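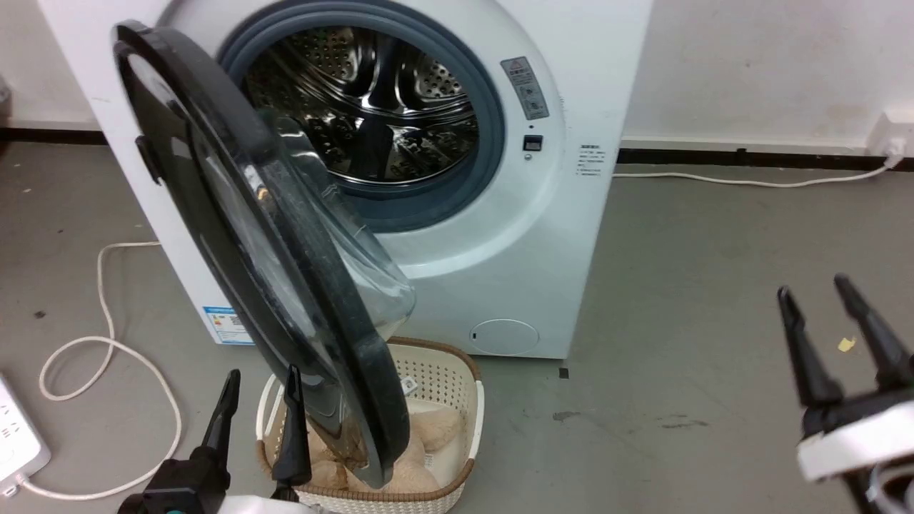
Washer with the door open, drum empty, beige stuff in the basket.

Lustness Home Forum > Laundry Room > Front loader, door open or door shut?

tansyfield
Posted 10/11/2020
OK so this is my laundry corner, and I need somebody to settle an argument. We moved in July and the front loader came with the house. I had a top loader my entire adult life and I never once thought about the lid. Now I have this big round door that sticks out into the room, and my husband keeps closing it because he walks into it, and I keep opening it because my sister told me to. Meanwhile the towels have started to smell like a pond. Not every load! Mostly the ones I wash in the evening, and the gym stuff is the worst.

Second thing, I put the basket right up under the door to unload so socks don't end up on the floor, and the bottom of the door ends up down in the clothes. Does that matter? It feels like I'm doing it wrong but I've got no room to do it any other way.

ballamon_girl
Open. Always open. I leave mine wide open all day and only shut it when my niece brings her toddler over. Pond smell is the rubber, pull back the fold at the bottom and get a flashlight on it. I bet you find slime.

deke_in_the_basement
I'm going to be the grump and disagree with wide open. That door is heavy and it's hanging off one hinge. I left mine swung all the way out for years and it sagged, and after that I had to lift it a hair to get it to latch. Repair guy charged me 290 to sort it out and he told me to leave it open a hand's width and no more. Plenty of air gets in.

ballamon_girl
deke, your door sagged because it was old. Mine has been wide open since I bought it and it latches fine.

deke_in_the_basement
You don't know how old it was lol

mrs_pettibone
I'm with deke on the gap, but for shin reasons. We have a rolled-up washcloth that sits over the edge so the door can't swing closed. Works great until somebody uses the washcloth.

About the basket, tansyfield, I do the exact same thing with mine and have done it forever. I'd just look at the bottom of the door before you start pulling clothes out. The inside of that glass bowl holds lint and sometimes a bit of gray gunk around the edge, and if you've got light colors under there (yours look like they're all beige!) you'll see every smudge. Quick wipe with an old T-shirt and you're good.

tansyfield
OH NO. I just went and pulled the rubber back. There was a hair tie, a dime, and something I'm not going to describe. Why is there a whole gutter in there?? I've been washing pillowcases in this thing.

ballamon_girl
Told you! Everybody's first time is like that.

kiprono.m
Hi, Kiprono Mabula here, I used to do appliance calls for a shop called Rissanen and I lurk more than I post. Couple of things.

The smell is half rubber and half filter most of the time. I can see the round cover low on the right in your photo. Put a towel and a shallow pan down first, then unscrew it slowly. If it has never been opened you're going to get a surprising amount of water and it won't smell nice. Check your manual for whether there's a little drain hose, some have one and some don't.

Also cut your detergent. People pour to the top line on the cap and there's no way a normal load needs it. The leftover soap sits in there and goes sour.

For the door, I don't have a strong feeling. A gap is enough if the room is dry. If it's a damp basement, open it more and run a fan. Just don't lean on it and don't hang wet jeans off it, I've seen both.

deke_in_the_basement
Thank you, a gap is enough.

ballamon_girl
"If the room is dry." Read the rest of it.

oldporchlight
Can I put in a word for hot washes? We did everything cold for ages to save money and the whole machine went funky. One hot empty cycle a month with washer cleaner and it cleared up. I use the Bilell tablets, but I doubt the brand matters much. My neighbor swears by plain vinegar.

kiprono.m
Hot cycle yes. I'd go easy on the vinegar, some makers say it's hard on the rubber over time. And please never vinegar and bleach together.

mrs_pettibone
I've used vinegar for ages and my rubber is fine, for what it's worth.

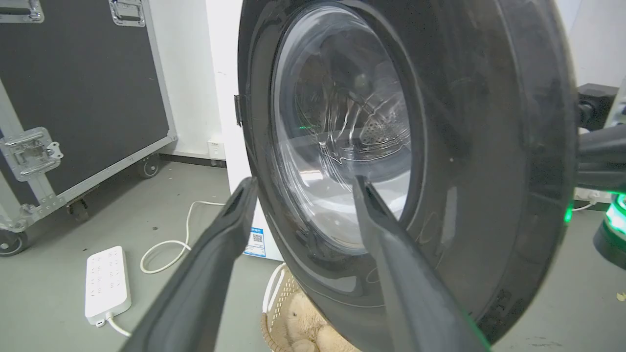
newbie_norah
How do you clean the inside of the glass on the door? Mine has a cloudy ring on it that doesn't come off with water.

mrs_pettibone
Warm water with a drop of dish soap on a soft cloth, then leave it a couple of minutes before you rub. If it's still cloudy, it's likely hard water, so try a little citric acid mixed in water and rinse it well after. Skip the scrubby side of the sponge, it'll scratch.

newbie_norah
Thanks, trying it tonight!

tansyfield
Update for anyone who cares. Filter is DONE. Kiprono, you weren't kidding about the pan, I needed 2 of them and a bath mat. There was a bobby pin, a lot of fuzz, and a guitar pick, and we don't own a guitar, so hello to the previous owners I guess. Wiped the gutter, did a hot empty cycle, and used way less soap on the next load of towels. They smell like nothing. I'm so happy!

My husband had already been looking at new machines, too. There was one on sale for 397 and he was ready to go get it.

oldporchlight
I paid 148 for mine secondhand and it's still going, tell him to sit down.

deke_in_the_basement
So where did you land on the door?

tansyfield
Gap when he's home, wide open when he's not. Please don't tell me that's bad for the hinge.

ballamon_girl
It's fine.

deke_in_the_basement
It's not fine.

mrs_pettibone
Does anybody have a good way to dry that bottom fold, by the way? I use a rag every time but it's a pain getting down there with my knees.

oldporchlight
I keep a microfiber cloth on a hook by the machine and do it sitting on a step stool. Still a pain, just less of one.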